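Tillis planning layer: progress report to Kurkach, August

Covers the motion planner, the grasp perception module and the logging tools. Hardware is outside this grant.

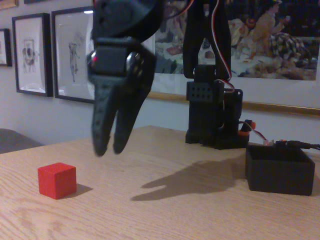
Palex wrote back on the last report that the success figures looked good enough to start talking about a release, and asked why we keep holding off. Their note also said a planner that gets a cube into a box most of the time is already more than they had a year ago.

We don't agree that the figures are good enough, and the rest of this report is mostly about why.

Work done

We ran 305 pick-and-place trials with the new planner, using the red cube and the open black box. The headline success rate is 90 percent. We would ask you not to quote that number by itself. The start positions were drawn from a region we picked early on, when the arm struggled to reach anything else, and we never widened it. A planner tested only where it does well will do well.

Perception is the weaker half. The cube detector works mainly on color. When the arm throws a long shadow over the wood, the mask sometimes grows a dark fringe, and the grasp point moves with it. We added a shadow filter in the spring. It helps in the replayed logs. In live runs we can't yet separate its effect from the change in lighting we made the same week, and we should have made those changes one at a time.

The Ríos simulator was supposed to settle questions like this. So far it has agreed with us whenever we already knew the answer. It doesn't model slack in the servos, so finger closing looks cleaner there than it is on the table. We have stopped using its results to choose between planner settings.

Logging is in better shape. Every trial now stores the planned path, the commanded joint angles and the detector output with matching time stamps. Replaying a failed run used to take most of a morning. It now takes one command, and two bugs in the path smoother came out of it. Both are fixed.

Not done

The two-object task hasn't started. Neither has recovery after a missed grasp. At present the planner carries on to the box with nothing in the fingers and reports success unless the detector happens to object. Those cases were corrected by hand in the total above.

Next period

Redraw the start positions over the full reachable area and rerun the whole set. Test the shadow filter on and off under fixed lighting. Add a check on finger position after closing.

We expect the success rate to drop. Please hold the release discussion with Palex until the rerun is in.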